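The first job of the morning at the Evcombe cell is wiping down a tablecloth. The cloth is dark green, it covers the whole work table, and the crew will tell you with real affection that it matters as much as the arm does. Toys stand out on it. Glare doesn't.

The cell is called Zelia, and her job is sorting clutter: pick one thing out of a heaped container, drop it through the round hole of a box, go back for another. It sounds like a toddler's game, and it is wonderful to watch! Looking after her takes patience, though. Fingertips get checked every 4,000 picks, and the two camera views are lined up again whenever somebody bumps the table (somebody always bumps the table).

Then there's the pile. Spiky balls are kept in on purpose, along with soft cloth, because they're the things that fool a gripper fastest. A full reset takes 16 minutes if the boxes haven't shifted.
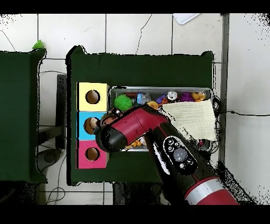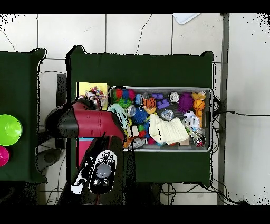
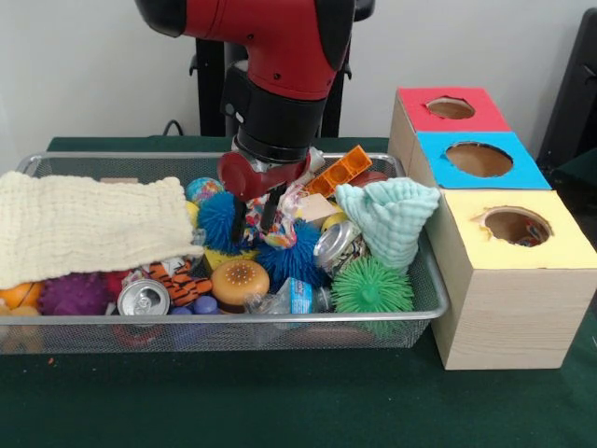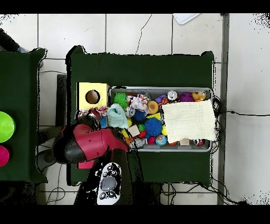
Zelia at the pile, with a yellow-topped box close by.

Hamdy, writing in from Prarside after our October issue, thinks the crew should worry less about fingertips and more about cables. A line that drags will pull an arm's aim off long before rubber wears out, the letter argues, and 30 seconds with a flashlight before each run would catch it.

The crew loved that. They've added a cable check to the morning list, right after the cloth, and they're now trying 2 different fingertip pads to see which one lets go of a fuzzy toy more cleanly. So far the softer pad is ahead. The towel still wins some rounds against both.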